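Clanham breakfast room, counter and small appliances
Monthly check, August. Unit ref 689

Tray, wooden, pale rim: OK. No splinters on the rim, corners fine. Floor of tray wiped, no swelling.
Red bowl: OK, no chips found. Keep using.
White tabletop: COMMENT. Gray and black scuffs by the front of the tray, plus a few short dark marks off to the right. Tried a damp cloth, no luck. Try the cream cleaner, not the scourer pls. 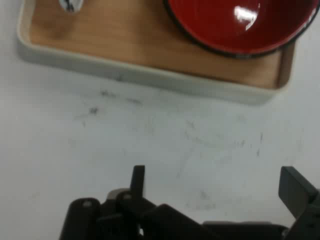

Table legs: tight. One foot pad missing, ordered.
Floor under table: dry, no crumbs, mat lies flat.
Wall outlet: cover plate OK. GFCI tripped and reset fine.
Extension cords: none in use. Good, keep it that way.
Clearance to curtain: OK, but somebody keeps pulling it back over teh counter. Tie it.
Extinguisher: in date, pin in, access clear.

Toaster, green, two slot: PASS with comments.
- cord and plug, no nicks
- hot surface symbol still there on the side, leave it uncovered
- small label under the symbol, red lettering, replace if it gets any worse
- tan tab on the lever, papery. Don't like paper near a toaster. Ask Iulian if we can get a proper knob
- crumb tray emptied, was about half full. Should be weekly!!
- unplug before digging for stuck bread, no forks, no knives

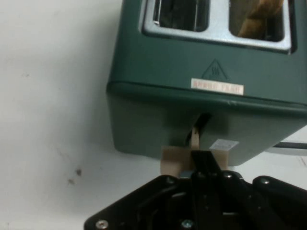 Checked by: Lerato Ndlovu
Copy to: Iulian Hodoroagă, Clanham

Still open: foot pad, table scuffs, lever knob, curtain tie. Scuffs are low priority, knob is not. Mosix form 135 needs the toaster entered seperately from the table, last month it went in as one line and got bounced. Next check same time, before breakfast set up.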